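Learning to cut a quilt top without wasting half the fabric

I started quilting last September, after my aunt left me two boxes of cotton and a sewing machine that weighs more than my dog. I had sewn curtains and hemmed pants before, so I figured squares would be easy. The sewing part is fairly easy. The cutting is where I lost most of a good blue print.

My first top was supposed to be 100 squares, ten by ten. I cut them from a cardboard template with scissors, tracing each one in pencil. By the time I had a stack, the ones on top were visibly bigger than the ones on the bottom. The template had worn down at the corners and my pencil line had a width I hadn't thought about. When I sewed the rows together, the last seam was off by more than an inch.

Marjan Shokri, who teaches the evening class at the Grastora fabric store, looked at it and told me to buy a rotary cutter and a ruler and throw out the cardboard. The cutter was $19. I already had a mat. She also told me to iron everything before cutting, which I had been skipping.

What changed things most was cutting strips first. You fold the fabric selvage to selvage, trim one edge straight, and cut the full width into strips. Then you turn the strips and cut those into squares. Two or three strips can be stacked at once. Past four layers my ruler starts to slip, although Xiuying in the same class does six with no trouble. 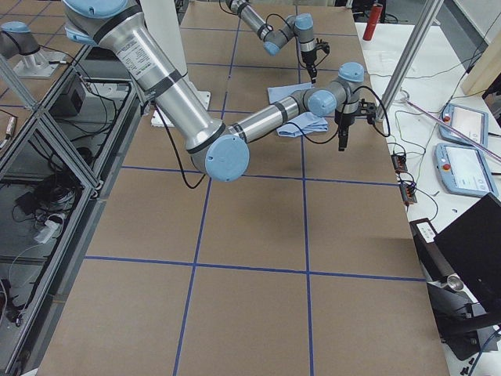 Layout was the next problem. I don't have a design wall, and the living room floor is no good with a dog in the house. I tried laying the blocks out on the dining table by eye and the rows drifted every time, so by the bottom of the quilt nothing lined up with the top. Now I mark the table off first, with strips of blue tape making rectangles across the brown top, the same as in the photo. My own rectangles are sized to the finished block plus a bit. Each block gets a space and stays there until I sew it. I pick up one row at a time, left to right, and pin a number on the first block of each row.

The second top has 220 pieces, mostly leftovers, and it came out flat. The corners meet in most places. There is one spot near the middle where I turned a block the wrong way, and I didn't see it until the binding was on. It's staying.

For thread I've been using a 500 yard spool of plain gray cotton for everything, light fabric and dark. It hides well enough. I clean the lint out from under the needle plate every time I change the bobbin, and the skipped stitches have mostly stopped.

Next is a baby quilt for Kamrul and his wife, due before the winter. I want to try triangles, which means bias edges, and Marjan says to starch them first. I've bought the starch. I haven't picked the colors yet.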